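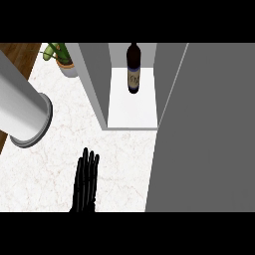
Thread on budgeting for a dexterous hand, for small groups who are about to do it for the first time. We have just closed our equipment plan for the year and most of what I got wrong was in the spreadsheet, so I will go through it line by line.

Background. We work on household pick and place: bottles, cups, shelves, cupboards. One arm, one multi-fingered hand, a lot of simulation before anything is bought. The project is called Fontana. The money has to be spent or committed by October.

First decision was hand or parallel gripper. A parallel gripper will hold a wine bottle by the neck or the body perfectly well. If your task list is all bottles, buy the gripper, spend the difference on a better arm and stop reading.

Our task list was not all bottles. We went through 67 household tasks and marked each one: gripper can do it, gripper can do it with a custom fingertip, needs a hand. Only 13 came out as needing a hand. Those happened to be the ones the project is funded to study, which settled it.

Do that exercise before you ask for a quote. Suppliers will ask what the hand is for, and "general manipulation" gets you the most expensive thing in the catalogue.

Quotes. We asked two suppliers, Stivholm and Flidberg. Same payload, same arm flange, same number of actuated joints as near as we could match them. The headline prices were close. The totals were not.

What was missing from the headline price at Stivholm: mounting plate, power supply, the long cable, calibration jig. What was missing at Flidberg: the software licence after the first year. Ask for a quote that includes everything needed to close the hand on an object on the day it arrives. Use those words.

Licences deserve their own line. Ours is annual and tied to a controller serial number. If the controller goes back for repair, ask in writing whether the licence moves to the loan unit. I got that answer on the third email.

Spares. The most useful question I asked either firm was "which part do people order second?" One said fingertips, the other said tendons. Both went straight into the plan, at a rate of one full set per six months of daily use.

I would put 40 per cent of the hand's purchase price aside for spares and repairs over the life of the project. Montserrat Tlapale, who runs our purchasing, thought this was padding and asked me to show the working. I did, she kept it in, and she now asks other groups for the same line.

Lead time. Quoted was 13 weeks from order. Note "from order". Our internal approval takes 6 weeks on top, and the clock at the supplier does not start until the purchase order number reaches them. Count backwards from your spending deadline and you will probably find you are already late.

Simulation as a purchasing tool. We had the kitchen model anyway for training, so before committing we put both hands into it and ran the reach tests. Marble worktop, open cabinet with a bottle standing on the shelf, a large flat panel close on the right. Ordinary kitchen geometry.

The palm is the part to watch. Everyone looks at fingers on a data sheet. In a cabinet compartment with side walls, the width of the palm and wrist decides which approach angles you have left. A hand that is fine over open worktop can have very few ways into a shelf.

Run the test with the fingers together and then with them spread. Together, both hands got in. Spread, one of them touched the side wall on most of the approaches from the right. We would have found that out after delivery otherwise, and a hand cannot be returned for being wide.

Second thing from simulation: clutter on the route. Put a plant or a large cylinder on the worktop near the cabinet and the planner starts choosing elbow positions you did not budget for. Ours asked for more reach than the arm we had pencilled in. The next size of arm also needs a heavier stand. Two lines in the spreadsheet changed.

What simulation did not tell us: grip force on glass, cable drag, noise, heat in the motors after an hour. Do not let anybody use a simulated run to justify skipping a demo on real hardware. Ask for the demo. We sent our own bottle.

Also do not trust simulated contact for fingertip choice. We tried three friction values and got three different favourites. I left the fingertip material open in the order and bought small quantities of two.

Compute. We had one line for a workstation and it was too small. Rendering plus physics plus policy training on one machine means they queue for each other. Emiliano Villalobos split it into one machine for training and a cheaper one beside the robot, which came out slightly dearer than my original line and has removed most of the arguments about whose job is running.

Storage is cheap until you keep every rendered view of every run. Decide a retention rule now. Ours: keep joint states for everything, keep images for failures and a small sample of successes. Vovon, our internal logging tool, deletes the rest overnight.

One arm or two. The model supports both and two arms make for a nicer funding proposal. A second hand doubles the spares line, the licence line and the time spent on calibration. We costed it, looked at which tasks needed it, and moved it to next year as an optional item with its own justification.

Safety items people leave out: guarding or a light curtain, emergency stop within reach of both sides, the risk assessment itself if you pay an outside firm to do it. Ours was not free and I had entered it as zero.

Small things that cost more than expected: delivery insurance, a proper crate for returns (keep the original), torque screwdrivers in the right sizes, a replacement for the connector someone will bend in the first month.

Training. Both suppliers offered a day on site. Take it, and schedule it at least two weeks after delivery. On day one you do not know enough to ask anything worth the fee.

Rough order of lines in our sheet now: arm, stand, hand, mounting and cables, licences by year, spares, compute, storage, safety, training, delivery, repairs abroad including customs. Contingency last and separate from spares. If you merge those two, finance will cut the merged number.

We went with Flidberg in the end. Slightly narrower palm, better answer on repairs, worse documentation. The order went in on 7 July 2020. Another group with deeper shelves or a different arm could easily land on the other one.

Several people have asked for the spreadsheet. I will share the version with the prices removed, as both firms quoted in confidence. The formulas are intact. Change the repair rate in the second tab before you do anything else, it is set for daily use.

Reply with your own lead times if you have bought a hand recently, quoted and actual. I am collecting them for next year's plan.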